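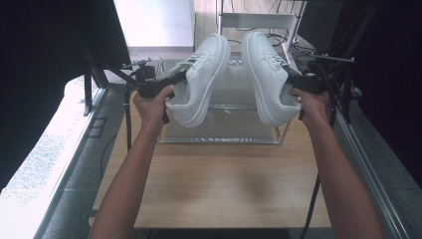

White leather low-tops and a clear-shelf shoe rack.

How to List Used Footwear for Sale on Bidgate
Seller Help > Preparing Items > Footwear
Last updated: 2023-02-15

This page explains how to prepare, describe, and price a pair of used shoes for sale through Bidgate. It applies to private sellers. Business sellers should consult the separate terms in the Vorach seller agreement.

Before you begin

You will need the shoes, a ruler or tape measure, a kitchen scale, and a box large enough to hold the pair without bending the uppers. Listings are limited to one pair each. Mixed lots of footwear must be entered under category 417.

Step 1. Clean the pair

Remove the laces and insoles. Brush loose dirt from the soles, then wipe smooth leather with a damp cloth and a small amount of mild soap. Do not place leather shoes in a washing machine or dry them on a heater. Allow the pair to dry overnight at room temperature. Suede and nubuck should be brushed only. Marks that remain after cleaning must be mentioned in the listing.

Step 2. Find the size and measure

Copy the size from the tongue label or insole exactly as printed, including the country system. If the label is worn away, measure the insole from heel to toe and enter the length in inches. Do not convert between systems yourself; the form displays the equivalents to buyers.

Step 3. Choose a condition grade

New: unworn, with original box.
Like new: worn indoors only, no creasing.
Good: light creasing, full tread.
Fair: visible wear to the heel or lining.

Pairs with separated soles, odors, or missing insoles are not accepted in any grade. When a pair falls between 2 grades, select the lower one.

Step 4. Write the title and description

Begin the title with the brand, followed by the model, color, and size. Titles such as "great shoes, must see" are returned for correction. The description may contain up to 1,000 characters. State any repairs, replacement laces, or scuffs, and indicate which shoe is affected.

Step 5. Set a price and shipping method

Enter a starting price and, if desired, a reserve. The reserve cannot be raised once a bid has been placed. Weigh the packed box and enter the figure in the shipping field. Stoltex labels may be printed from the order page. Sellers near a Lehtinen drop-off counter may select that option instead; there were 1,983 counters in service when this page was updated.

After the sale

Ship within three business days of payment and keep the receipt until the buyer confirms delivery.

Related pages: Returns and Refunds; Packing Fragile Items; Seller Fees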